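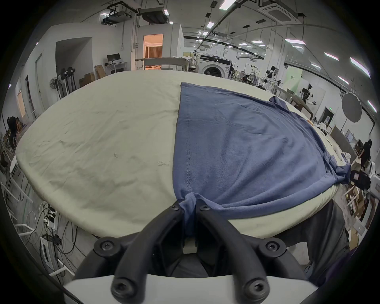 The hand grippers at our Mustville bench got their spring service this month, and I got the job (lucky me!). There are six hex-socket screws you can see from the front, and I went after all of them, plus the hidden ones. After over 1,000 T-shirt grabs the finger screws do work themselves a bit loose, and then the tips stop meeting squarely and thin hems slip right out. So: back each one off, wipe the threads, tiny dab of thread locker, snug it down by hand. Please don't use the Tidano power driver on these, I've already drilled out one rounded head and once was plenty. I also blew the lint out from between the fingers, and there was a LOT of lint. Next check is at 320 hours, and spare screws are in drawer 7, under the Plelis cables.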